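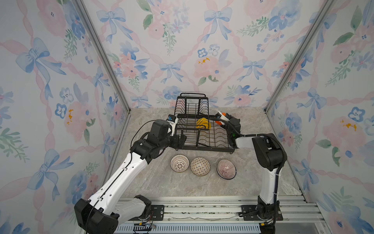

Unit 3: Backups and Restore Testing

A backup is a second copy of data, kept apart from the first, from which the first can be rebuilt. A synchronised folder does not meet this definition. If a file is deleted or damaged on one machine, the change is passed to the others within seconds.

Terms used in this unit

Full backup: every selected file is copied each time.
Incremental backup: only files changed since the last backup of any kind are copied.
Differential backup: only files changed since the last full backup are copied.
Retention: how long each copy is kept before it is removed.

An incremental set is small but must be restored in order. If one link is missing, later changes may be lost. A differential restore needs two items, the full copy and the latest differential.
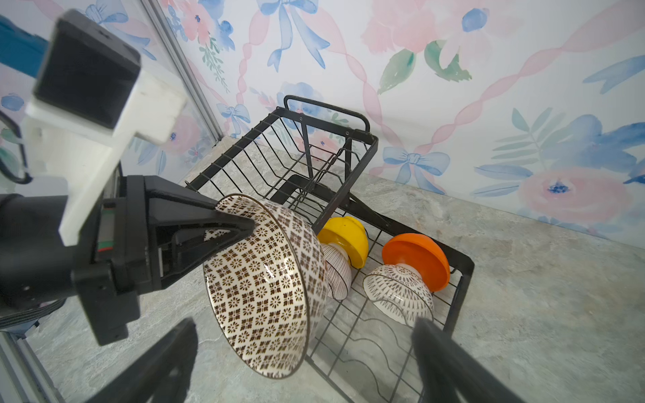
Ruth Marulanda

Worked case

The Zandow office holds 100 GB of shared files. A full backup is taken once a week and 3 GB changes each day. After four daily incrementals the set takes up 112 GB before compression. With differentials, assuming different files change each day, the four daily copies are 3, 6, 9 and 12 GB, giving 130 GB in total.

Restore tests

Restore a sample to a spare machine, never over the live data. Compare checksums and open several files by hand. Record the time taken, the software version and any errors. A job marked "completed" in the log shows only that the software finished its run.

Exercise 3.1

Repeat the worked case with a daily change of 12 GB. State which method you would choose if restore time matters more than storage.

Reading for next session: Unit 4, access rights on shared folders.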